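Sep 10, 2024, Costache cell, check after the grip fault (code 597)

- [x] Emergency stop pressed 2 times, arm stopped both times.
- [x] Finger screws tight. Comment: no play felt by hand.
- [ ] Grip force on buns. Limit is 900, but the log shows 2000.
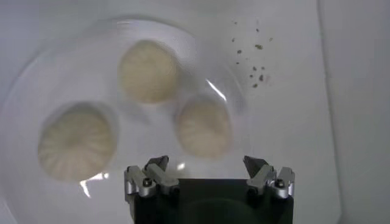

Until the limit is corrected, please run only at slow speed.

- [ ] Keep distance to the steamer handles. Comment: not yet set in program. 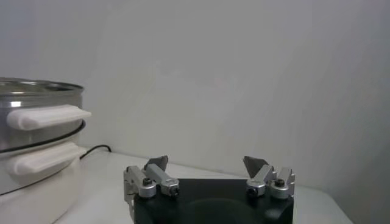
- [ ] Restart allowed: NO. I wait for the answer from Clalteck.

Petrică Stanciu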